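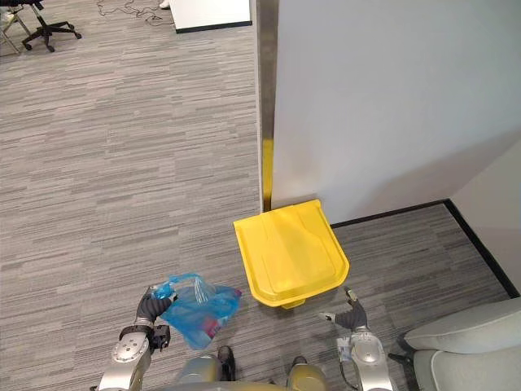

Do Yellow Bins Fix Anything?

2026-07-04
By Rosine Royer

The Dredaddale office has a new waste plan, and it comes in yellow. The pitch went around in June: take away the small baskets under the desks, put a lidded bin at the end of a partition, use blue bags, and watch people sort better. I have my doubts.

My first problem is the lid. A closed lid looks neat against gray carpet and keeps the smell down, I'll give it that. But anyone with a coffee in one hand and a sandwich wrapper in the other will leave the wrapper on top. We had lidded bins on the Tiltus floor years ago and the tops were always covered in cups.

Then the bags. See-through blue is supposed to let the cleaning crew spot a mistake before the bag goes down to the dock. Maybe. Once a bag is bunched up at the neck you get a pinkish-red blur near the bottom and very little idea of what it is. Fruit? A folder? I wouldn't bet a recycling load on it.

The building office says the switch will save 1,792 bags a year. I asked how they got that number and was sent the same flyer again. It also doesn't say who changes a bag that fills up before lunch - and on the Vasilakis side, they will.

I do like having the bin pushed right up to the partition. The old ones sat out in the walkway and I kicked one most mornings. If the plan does nothing else, my shins are grateful.

The trial covers 80 desks. Empty your desk basket before you hand it in, and tie the bag.

Comments (3)

Karthik Gazi: The flyer says to flatten cartons first. Flatten them where? On my keyboard?

sinder_2nd_floor: I like the yellow. At least I can find it.

M.: Can we get one by the printers? That's where all the paper is.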